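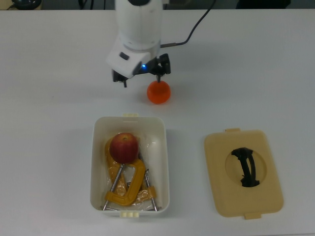
Putting things away is among the commonest jobs in any home and in most workshops, and it is a poor fit for the methods described in Part One. Those methods assume that the part, the fixture and the path are known before the arm moves. In a tidying job none of the three is fixed. The container may already be partly filled, as it is above, where a red apple rests on a yellow C-clamp with a crinkled clear bag beneath it, and the lid lies flat on the table to the right. A person would put the next item in without thinking about it. For a machine, the clamp alone raises a question of free space: its screw rods run towards two corners of the container and leave no level floor on which to set anything down.

This chapter asks how far such work can now be given to a machine, and at what cost in time and supervision. The term "chore" is used for any task which (a) is done in a space laid out for people, (b) involves objects of mixed shape and stiffness, and (c) has an end state that can be described in one sentence but reached in many ways. Loading a dishwasher is a chore in this sense. So is clearing a bench at the end of a shift. Spot welding a car door is not, although it is far harder for a person to do well.

6.1 Grasp, transport and release

It is usual to divide a pick-and-place action into three stages: grasp, transport and release. Most published work deals with the first. A small round object is a mild test of it, having no edge to catch and a tendency to roll if one finger arrives before the other. The arm shown next has its two black fingers closed around an apple on the table, and a second round item, orange-red, sits close by on the same surface. The nearness matters. A gripper needs clearance on both sides of its target, and opening the fingers wider to allow for an error in position also widens the area they sweep. We return to this trade-off in Section 6.3.
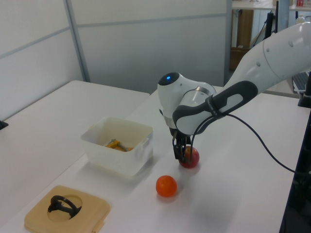 Release is treated more lightly in the literature, and the results suffer for it. Uibo's bench study at Zanov logged 2,000 attempts at placing mixed items in open bins. Of the 786 failures, more occurred after a sound grasp than during the grasp itself. Typical faults were contact with the rim, an item coming to rest on top of another and sliding off, and fingers that could not open fully between the item and the wall. The study used rigid bins only. A later series at Butkienė, of 1,277 attempts, repeated the procedure with bagged goods and found recovery after a failed release to be the slowest part of the cycle. 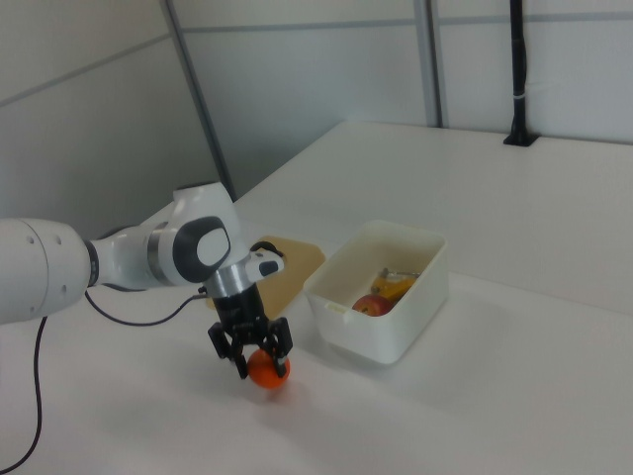 Figure 6.3 Two-fingered gripper closed on a small round item, with the bin to its right.

6.2 What counts as done

A success rate means little without a stated end state. "All items in the bin" is easily checked by a camera over the table. "Bin packed so that the lid closes" is a stricter condition and may call for items already placed to be moved again. Reports of household trials often use the first and are read as though they had used the second. When comparing systems, the reader should note which condition applies, whether a person was allowed to step in, and whether the time taken to reset the table was included.

Throughout the chapter, unless stated otherwise, an attempt is counted as failed after 2 unsuccessful grasps of the same item. The rule follows Uibo and is stricter than that used in the Urico trials, where retries were unlimited. Figures from the two sources are therefore given in separate tables and should not be averaged.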